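Hand Steadiness and Coffee
Radu Moldovan, Liltmont
2 November 2022

Many people have a slight tremor in their hands, and coffee can make it easier to notice. I asked 35 adults to trace a spiral on paper before and after one cup. The tracings were scored from 0 to 100, with a higher score meaning a steadier line. 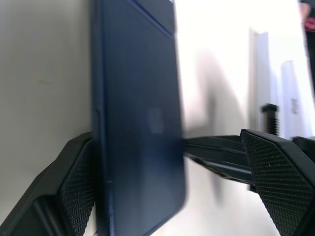 Figure 1. Tablet in a dark blue case.

The average score went from 58 before coffee to 54 after. That is a small drop, and 2 people scored higher the second time. Nobody in the group had a diagnosed movement disorder.
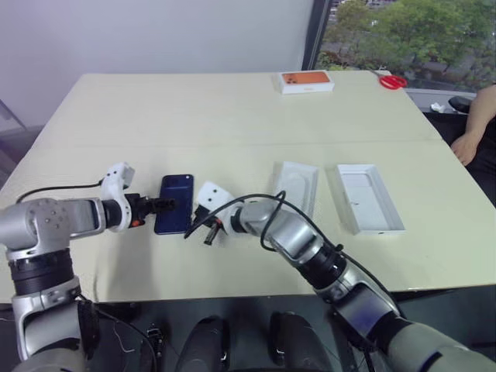

Arm support probably affected the scores. Some people rested the whole forearm while tracing and others only the wrist. The tabletop matters too - a seam between two sections, like the one across the cream-colored table in Figure 2, could bump the pen through thin paper. A repeat of the test should use a hard clipboard and a group that drinks decaf.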